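About Hevik Research
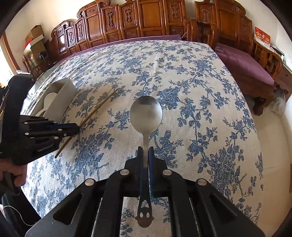

A metal spoon in the jaws of a hand-held gripper.

Hevik studies how people in uniform make decisions when they are tired, bored, outranked or all of those at once. We do this for defense clients, mostly training commands, and we have been told more than once that we are a strange choice for the work. We don't think much of most behavioral research sold to the military, including some we sold ourselves in the early years.

Loukia Gkikas started the firm after a long stretch of evaluating resilience courses. Most came with a survey filled out on the last afternoon, when everyone wanted to go home, and most of those surveys said the course had worked. She stopped trusting them. Archie Buchanan joined later from survey statistics and trusts them even less.

What we do now is fairly plain. We interview, we sit in on exercises, and we go back months later to ask the same people the same questions. On the Dolldale study we spoke with 200 junior leaders about how orders get reworded on the way down. We reached 66 of them a second time. That is a poor return rate and the report says so on its first page.

We do not offer a leadership index, a morale dashboard or a personality test. Clients ask for these. We have looked at the evidence behind a good many and would be embarrassed to put our name on one. If a vendor tells you a score can predict who will hold up under pressure, ask how many people were followed afterward and for how long.

Nesum, our interview archive, is open to clients who paid for the fieldwork and to outside reviewers on request. The Michailidis review panel reads every report before it goes out. It has sent back 3 of ours, one of them twice, and we lost a contract over the delay.

We have about 33 people, more than half of them in the field at any time. The office is closed on Saturday. We answer email slowly and we don't take on work where the finding has been agreed in advance.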